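Mugo handheld gripper kit, two months in

Rating: 3.5 out of 5

Quick one, I'm typing this between deliveries. We sell bathroom stuff, toilets and basins mostly, two floors, Nandarville. Every night somebody has to go round and pick up what the day left behind. Offcuts of wrap, cups, cable ties, extension leads. Boring job. My boss Melati Yeoh wants to know if a machine could do it. So do I, I'm usually the one doing it.

Short answer, not yet. Longer answer, we bought the Mugo kit in March so we could show a machine how. You hold a gripper in each hand, do the chore, it records, and later the Jisum arm is meant to copy you. Arm is on loan. Kit is ours, 200 a month, no contract.

Setup. Easy enough. Charged overnight, strapped on, going by 10 am. The backpack sits OK but the straps are stiff and I would not want it for a full shift. Manual is bad. Whole page on battery care, one line on how to hold the things. Damir Kelmendi worked out the wrist loop has to be snug or the gripper tips forward everytime you bend down.

Grip is good on anything with an edge. Boxes, cloths, tile spacers, fine. Thin clear plastic is where it falls apart. You can't see it on a shiny floor, the fingers slide, and you end up chasing it round with two claws like a crab. My hands would do it in 2 seconds.

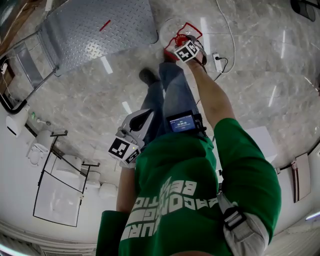
Cables, second problem. Picking up a plug, OK. Coiling a lead with grippers, forget it. I got maybe one decent coil a morning and then dropped it. Anqi Duan is better than me, she goes slow and never fights the thing. If you get this kit put your most patient person on it.

Now the arm. We gave it 100 runs of "pick up, put in bin" and it does cardboard pretty well. Slow — really slow — but it gets there. Soft stuff it misses more than it grabs. Clear stuff it drives straight past. Reflections from the ceiling lights seem to bother it too, it went for a bright patch on the tile twice while Melati was watching. Not a great demo.

Would it save us time today? No. Someone has to stand near it, so you've paid for a machine and still got the person. Wiping down basins, maybe sooner, they're big and they stay put. Floors at closing, with leads and scraps everywhere, I'd say years. Danang Pillai thinks less. He also thought we'd be done by Easter.

Compared to the Imden set we tried first: Mugo is lighter, better fingers, worse manual. The Imden kept losing its place near the mirrors. Havent had that with this one.

Support is decent. Bonifacio Benítez on their help line picked up straight away and sent new finger pads, no charge.

Good: grip on hard objects, quick to start, support
Bad: straps, manual, anything thin or see-through

Buy it if you want to find out which of your chores a machine can learn. If you just want the floor clean get a broom. We're keeping ours through the summer, will update if the arm ever manages a cable.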